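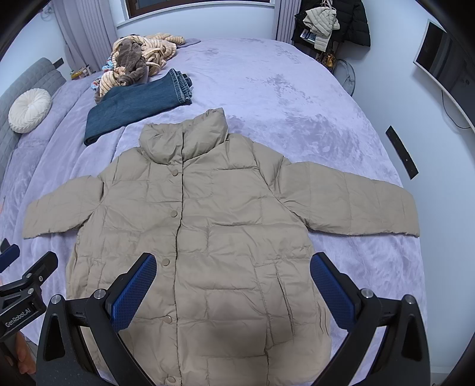
Figure 3. Padded jacket laid on a bed, front side up and closed.

4.2 Bulky outer garments

Padded jackets were the garments for which the participants' written instructions differed most from each other. In the household diaries we found 1,488 entries that concern folding or putting away of clothes, and 132 of them concern a padded or quilted coat or jacket. This is a small part of the material, but these entries are longer than the others and they contain more corrections. Almost all of them begin with the same preparation: the garment is put on a large flat surface, in most homes the bed, and the front is closed before any folding is done. In Figure 3 the jacket lies with its front up, the five snap buttons on the placket are fastened and both sleeves are stretched out to the sides. We call this the open position. It is the starting point for all three methods which we describe in this section.

The first method, which we name sleeves-in, is the one that people usually know from shirts. Each sleeve is brought across the chest, and the lower part is then folded up to the collar. With a thin shirt the result is flat. With a padded jacket the two sleeves lie one over the other, and the middle of the parcel becomes much thicker than its sides. Several participants wrote that the parcel "opens by itself" when it is left on a shelf. Pfeiffer and Vashisht observed the same difficulty in their earlier study of winter storage in rented flats, and they proposed that the sleeves should be laid downwards, parallel to the side seams. We have kept this variant as our second method, sleeves-down.

The third method is rolling. The sleeves are laid inside, the sides are turned towards the middle, and the jacket is rolled from the hem to the collar, so that the air can leave through the seams and the neck opening. Some participants pushed the roll into the hood if the jacket had one. A jacket with a stand-up collar, such as the one in Figure 3, does not give this possibility, and the roll must be held with a band or put directly into a bag. The collar itself was also mentioned in the diaries as a problem. If it is thickly padded, it remains outside the folded parcel and makes one end higher. Opinions were divided on whether it should be turned in at the beginning or pressed down at the end.

The quilting seams had a role that we did not expect when we planned the interviews. Where the seams run horizontally, as on the body of the jacket in the figure, many people used them as folding lines, and they could say on which seam they fold. One participant from Kurville explained it in this way: "I do not measure. I go up to the fourth line and there I bend it, every year the same." Participants who owned a jacket with diagonal quilting did not speak about lines at all and described the place of the fold by the pockets or by the lowest button.

Pockets were checked before folding in fewer homes than we had assumed. The check was normally done while the garment was in the open position, with a flat hand over the outside. Small pockets on the chest were the ones most often forgotten, and the interviews in August, when people looked again into their winter boxes, brought several reports of tickets and keys found there. We return to these reports in Section 5.1.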